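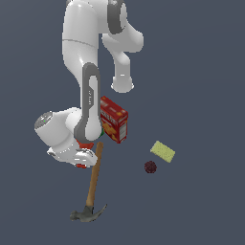 What happens to my money if the fund closes?
The fund sells what it holds, pays its bills, and sends you cash for your shares at whatever they're worth that day. You don't pick the day, and you may owe tax on a gain you weren't planning to take, so read the part on size further down before you buy.

Welidstead Copper and Grid Metals Fund
Fund page, updated February

Hi, I'm Begoña Olmedo, and I've run this fund from the start. The compliance folks write the prospectus and I write this page, so if you want the legal version, please go get the prospectus (it's free, and it's the one that counts). If you'd like to know how I think about the thing, read on.

The fund owns shares in companies that dig up, melt down or trade copper, plus a smaller slice in aluminum and nickel. We don't own metal. We don't own futures either, and I get asked about that more than anything else! Futures have to be rolled over every so often, and in some markets that eats away at your return even when the metal price goes nowhere. I did that job for years at another shop and I don't miss it.

What's in it
We hold 20 stocks. The biggest is usually Varnia, a copper miner I've followed since it had one pit and a leaky office, and no single name is allowed past 11% of the fund when we rebalance. Between rebalances a stock can drift over that line, and I let it. Hrnčiar is our main smelter holding and it tends to zig when the miners zag — smelters get paid a fee for treating ore, so a shortage of ore that makes miners happy can make Hrnčiar pretty miserable. I like having both.

Orico left the portfolio at the last rebalance. It's a decent business, but the new mine kept slipping and they kept issuing shares to pay for it, and I ran out of patience. We may buy it back someday.

How often we trade
We rebalance twice a year. I used to do it every quarter and all I got for the trouble was a bigger trading bill. Outside those dates I'll step in for a merger or a delisting and that's pretty much it.

How bumpy is it?
Bumpy. Mining stocks move more than the metal does, up and down, and the worst stretch we've had lasted 8 months. I had plenty of phone calls during that one. If you'll need the money within six years, I'd put it somewhere duller. Most people I talk to keep this as a small side piece next to a broad stock fund, and I do the same with my own savings.

Size
We're a small fund. Small funds can close, and they can have wider gaps between the buying and selling price, especially in the first few minutes after the open. Use a limit order, please, and wait until 10 a.m. or so if you're not in a hurry.

Dividends
Paid once a year, and lumpy. Miners pay out when they're flush and cut when they aren't, so don't plan your rent on it. You can have them reinvested through your broker — ask them, we can't set that up from our end.

Fees, the full holdings list and past distributions are in the fact sheet. Past returns don't tell you what comes next, and you can lose money in this fund.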